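News in brief: software

Skolimau's new release throws away less, argues more

The software that turns two hands holding grippers into something a robot arm might one day copy has had its biggest overhaul in a while, and the most talked-about change is that it now tells you why it hates your work.

Skolimau, the small firm behind the Nirketti recording and replay tools, put out version 2 on Sunday evening, a time of the week when most of its users were presumably doing something else. By breakfast there were complaints in the forum, which the firm has chosen to read as a sign of affection.

Nirketti sits in the middle of a long chain. At one end, a person carries out a household job with a gripper in each hand. Small cameras and printed markers give the software something to follow, and it works out where each gripper was at every moment. At the other end, a training program wants tidy paths with sensible timing. In between there is a good deal of mess, and Nirketti's job is to clear it up or, failing that, to put it in the bin.

The old version was very fond of the bin. If a marker went out of sight behind an elbow for longer than the software cared for, the whole recording was marked bad and that was the end of it. The person who had just spent a while moving crockery with great care was shown a red square and the word "rejected". There was no second page.

"We used to get messages that were just the red square, with a question mark," said Libor Holub, who looks after the tracking code. "One man sent it to us every day for a week. I think he was making a point."

Version 2 keeps the good stretches of a recording and cuts around the bad ones. It also gives a reason for each cut in plain words: marker hidden, clocks out of step, hand moving faster than any arm we know of. The last of these has already been adopted by users as a compliment.

To see what difference this made, the firm went back through 1098 old recordings, all of them plate and dish jobs, and ran them again. The old rules had kept well under half. The new ones found something usable in 825. Holub is careful to say that "usable" means the path holds together from start to finish of the kept stretch, and that nothing in the count says whether a robot would learn anything from it. A tidy recording of somebody doing the job badly will still pass with full marks.

The second change is in the planner, the part that takes a recorded path and checks whether a given arm could follow it without folding itself into a knot. People have shoulders that forgive a lot. Arms bolted to a stand do not, and a reach that feels like nothing to a person can ask a wrist joint to spin all the way round in order to end up where it began. The old planner noticed this only at the end, after an overnight run. The new one checks as it goes and shows a coloured bar that slides towards orange when trouble is coming.

Periklis Galanis, who wrote most of the planner, wanted the bar to be grey. "Colour makes people panic," he said. "They see orange and they start moving like they're carrying soup." He was outvoted. There is now a setting, three menus deep, that turns the bar grey, and he says it is the best-tested setting in the whole release.

Not everything has gone smoothly. The new version needs its clocks set before each session, and it will refuse to start if one of the cameras disagrees with the others by more than 30 milliseconds. This is sound practice and also very annoying. The forum's longest thread is devoted to it, and contains a workaround that Skolimau has asked people not to use, followed by a clearer explanation of the workaround from someone else.

There is also the matter of old files. Recordings made with the first version have to be converted, and the converter changes the names of the folders as it goes, following a scheme that made sense to the person who wrote it. Galanis describes the scheme as "logical once you accept the first step". The first step is not in the manual. A corrected page is promised for October.

Kaczmarczyk, which makes a rival set of tools and has never been slow to mention it, pointed out that its own software has given reasons for its cuts since the beginning. Users of both say this is true, and that the reason given is nearly always "error".

Next on the list is glare. Shiny things remain a trial for any software that works from pictures, and kitchens and bathrooms are full of shiny things. A glossy rim or a polished floor can hand the tracker a bright patch that it follows with great loyalty in the wrong direction. Holub has a fix in testing under the name Ultstead, which ignores any point that appears to be moving when both grippers are still. It works well, he says, apart from when it decides that the gripper itself is the reflection.

Version 2 is free to anyone who had the first one. The manual runs to rather more pages than before, and the chapter on setting the clocks has been moved to the front, where Skolimau hopes it will be harder to miss. Early reports suggest that people are starting at chapter two.

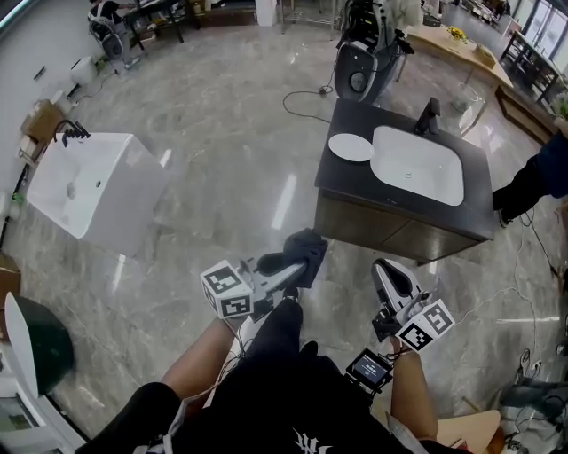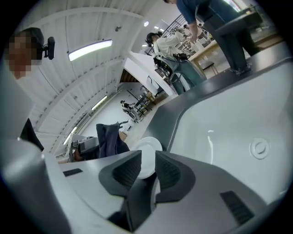
ULTSTEAD LANE, October

Plate work with the hand-held grippers. The printed cube markers in the first picture are the sort of thing the tracker follows; the second is the view from a camera on a gripper, with the plate caught between the fingers.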